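I'd rather wear the glove

I've been putting off writing this one because I know Bastian Strobel is going to email me about it. Hi, Bastian.

My position, after 14 months of doing this for a living: if you want a robot to learn how people handle ordinary stuff, let people handle ordinary stuff. Put a sensor glove on somebody, let them do the job with their own hand, and worry about the robot's body later. Driving the arm from across the room should be the thing you do second, and a lot less of it than we do now.

## What the joystick does to you

I learned on remote control. At Votow we had two arms, which everybody called Arthur and Titov, and I drove Arthur. I got good at it! But look at what "good" meant. I came straight down on everything. I stopped between moves to check my angle. I never slid an object to the edge of something to get a finger under it, because Arthur hated that and I'd been burned. After a few weeks I was moving like Arthur, and the data I was recording was a person doing an impression of a machine (a pretty faithful one, I'll admit).

Bastian says that's the whole point. The robot can only do robot motions, so why collect anything else? And he's right that remote control gives you recordings the arm can play back more or less as they are. With a glove you have to translate, and translating five fingers into whatever is bolted on the end of your robot is miserable work. Zuweira Tsikata spent most of November on it and I don't think she enjoyed one minute.

I still think it's worth it. My best driving session on Arthur gave me 300 usable tries at a pick-and-place. With the glove I've done 900 in the same length of shift, and I went home with a sore shoulder instead of a headache. More than that, the tries are different from each other. I reach over things. I grab a plush toy by whatever part is closest. I fumble and fix it without thinking, and the fumble is in the data too, which is gold if you ask me.

## Leave the desk alone

My other complaint is about tidiness. People clear the table, tape down a square, put one block in the middle and record that. Then they're surprised when the robot falls apart in a real office, next to a stapler.

I like a desk that somebody was using. Plush toys and a white box to work with, sure, but leave the paper trays and the tissues and the cables where they are. Ohemaa Akpalu fought me on this when I was at Olwood (she had a lovely clean bench and she was proud of it), and we ended up doing half and half. I'd have gone all messy. 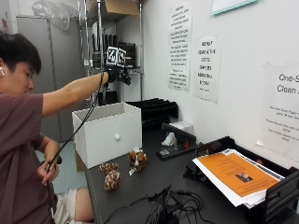 ## Okay, the glove isn't perfect

The cable drives me nuts. You end up minding it with your free hand, which is no good if the task wants both. Marker cubes are fussy too: turn your wrist the wrong way and the camera loses you. And a glove is still a glove. I can't feel a paper edge through it the way I can with bare fingertips, so I press harder than I need to, and somewhere a robot is going to learn to press too hard from me.

Shafiq Miah's answer is to mix them, with 4 glove sessions for each one of remote control, so the arm gets a little practice in its own skin. I could live with that. I'd want the glove sessions first, though, before anyone on the crew has had time to pick up Arthur's habits. Mine took ages to shake. I was still coming straight down on my coffee cup at breakfast, and my sister asked if my elbow hurt.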